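Week 4 notes: house rules for the tabletop cells

Okay, this is the session where I talk about rules for an hour and you all look at the door. I'll try to keep it short. Most of this started as scribbles Danica Stoyanova and I made back when the lab had one arm, and it has grown a bit (the full Kiltorgate sheet is up to 16 items, please read it before you book a slot).

Start with the boring one. Before you touch anything on the work surface, the arm is stopped and you have the pendant in your own hand. Your partner's hand doesn't count! If two of you are in the cell, the person reaching in holds it. And a paused program is still a running program, so pause is no good here. Stop it properly.

Next, speed. For anything new you run in reduced mode, and our cap is 250 mm/s, the usual figure for manual work. Then you do the first descent with the target height set high, look at the gap, and bring it down in small steps. I know it's slow. I've also replaced enough fingertips to have opinions.

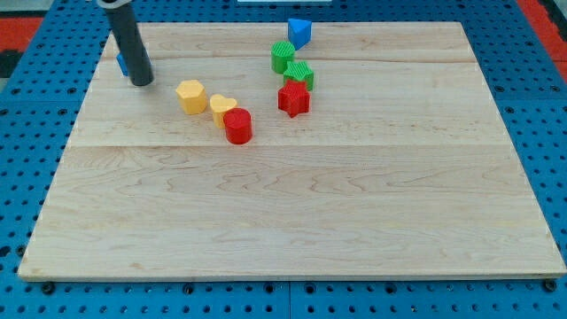
Layout matters more than people expect. Leave room between pieces for the gripper to come down without brushing the neighbor, unless clutter is the thing you're testing, and in that case write it in the log so the next group doesn't think your numbers are just bad. Tall pieces get a second look, because your approach path may clear the low ones and clip those.

Which brings me to logs. One line per attempt, including the misses. Karthik Navaratnam's group handed in 531 attempts last term with every drop marked, and it was a joy to grade. If you change the grip force or the tool offset, start a new file and put your initials on it.

Last bit: the formal standards. ISO 10218 covers industrial robots, and ISO/TS 15066 is the one on people sharing space with them. You don't need to memorize clauses, but do bring one question about risk assessment next time. Velimir Petkov has the reading copies, and he wants them back.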